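About | Local News & Council

Who we are

Warero is a local news site covering Skanenia and the townships along the river road. We report on the shire council, the hall and reserve committees, roads, rates, planning applications, and what's on. Most of what lands in our inbox is a media release, and we started the site because we were tired of reading media releases with a reporter's name stuck on top.

We have been going for 18 years, first as a photocopied sheet left on the counter at Enriquez Newsagency and these days mainly online. There is still a printed edition every second month. It runs to eight pages if the advertisers turn up and six if they don't.

What we do

Somebody from Warero goes to every ordinary meeting of the shire council and stays until the end. That shouldn't be much of a claim for a local paper, but have a look at who is in the gallery after 9pm. The interesting items have a habit of coming up late, usually in a bundle, usually with a report that was attached to the agenda that afternoon. We read the attachments. If we haven't had time to read them all, the story says so.

We also run the community calendar, which is the most visited part of the site by a long way and keeps us humble. Markets, working bees, memorial services, the show, blood bank visits, roadworks. Listings are free. We ring to check the time and place before anything goes up, after a bad year in which we sent people to the wrong oval for the carols.

What we don't do

We don't print "exciting", "vibrant" or "once in a generation" unless someone said it out loud and we can put quote marks on it. We don't call a plan a project until there is money for it. The Skanenia pool roof has been announced three times, under two different names, and the pool is still open to the sky. You'll find all three announcements in our archive, side by side, with the figures as given.

We don't do reader polls. A few hundred clicks from people who already had an opinion tells you very little, and we have seen those numbers waved about in the chamber as if they came from a proper survey.

We don't take paid articles. Ads are ads and have a box around them. If a business that advertises with us is also in a story, there is a line at the bottom telling you.

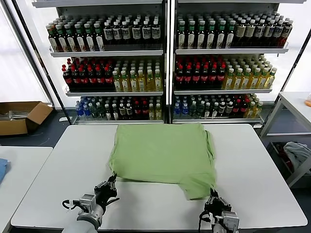
A light green T-shirt, part folded, on a white table.

How we are paid for

We have 680 paying supporters, plus the ads, plus whatever comes in from the printed edition's classifieds. That covers hosting, printing, insurance and part-time wages. It doesn't cover much else. The full accounts are put up every July on the Money page and you are welcome to pick holes in them. People have, and on one occasion they were right about the petrol.

We have never had a grant from the shire. We did look at one, a "community voice" fund, and the conditions included sending stories to the communications team for "alignment" before publication. We sent the form back blank.

The shire does buy space for its statutory notices when it has to. It used to buy more. Since it moved most of its notices to the Zekix portal, anyone without a login has to ask at the front desk, and the front desk prints them out. We were told this would save money and have asked for the figure. When it comes we will publish it. In the meantime we copy the planning notices onto our own site each week by hand, in plain text, so they can be searched.

A word about "engagement"

Readers often ask why we are so sour about consultation. We'd say careful. We have covered a lot of drop-in sessions, with a lot of sticky dots on a lot of maps, and we've got into the habit of going back later to see what changed between the draft and the final. Sometimes plenty has. The footpath plan for the school end of Skanenia was much better after people had a go at it, and we said so on the front page. Other times the only difference is the date on the cover. We think both results are news.

The same goes for us. If you believe we've been unfair, we'd like to hear which sentence. General complaints about tone are read and filed. Complaints about facts are checked, and if we got it wrong the correction goes at the top of the story, where it will be seen, and stays there. The old wording isn't quietly swapped out.

Why there are no names on this page

Stories carry a byline. This page doesn't, as the people change and the rules are meant to stay put. Anyone writing for Warero lists their memberships, land holdings in the shire and close relatives on the council payroll. In a district this size it is a longer list than you might expect, and it is on the Interests page. Nobody covers a matter they are listed against.

Sending us something

Tips are welcome, documents more so. Tell us how you know what you know. We won't publish a rumour because three people have heard it at the same barbecue, and we won't name you if we've agreed not to. Letters should be short and need a real name and township. We trim for length and defamation, and leave your spelling of other people's characters alone.

Event listings close at noon on the day before each update. Late ones miss out, including the shire's.

Page last updated: July

Contact Warero | Corrections | Money | Interests | © Warero, Skanenia | Back to top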